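Flilov Wrist Policy, release 4: a review

I have wanted to dislike Flilov since January, when the preprint landed and three people forwarded it to me before breakfast. The claim is that a manipulation policy can be trained almost entirely on wrist camera views, with the outside cameras used only to break ties. Chrysanthi Ververidis and Nima Najafi, who wrote it, are very calm about this. I was less so, having spent two years of my life calibrating outside cameras.

The recipe is short. You record demonstrations, the code throws out the boring stretches, and a second pass relabels each clip by what the fingers were nearest to. The authors used 1,518 demonstrations. We had 147 and a deadline, so that is what it got. Our task was phone handling: approach a phone in a clamp holder, line up, take hold, let go again without drama.
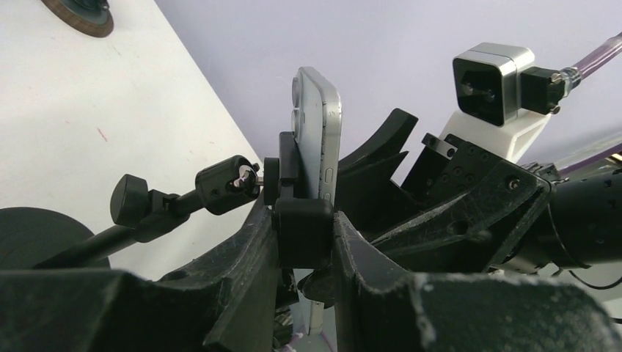

Wrist view, phone task. The fingers take up most of the bottom, and the policy has to live with that.

Over 100 trials it managed 81 clean grasps, against 62 for our old two-camera baseline. I reran the baseline out of spite and got 60. Most of the gain comes from the relabeling. Switch that off and Flilov drops to 64, a result the paper tucks into an appendix, presumably for safekeeping.

Now the grumbling. Shiny edges confuse it, and it will hover beside a metal rim like a guest who can't find the doorbell. Training took us 19 hours on a machine the README calls "modest." The config file has two settings named margin, and they do different things. Stamatia Sotiropoulos found the second one after I had spent an afternoon blaming the gripper.

If you already have wrist footage sitting on a drive, try it. If you'd be starting from nothing, wait for release 5 and hope somebody renames margin.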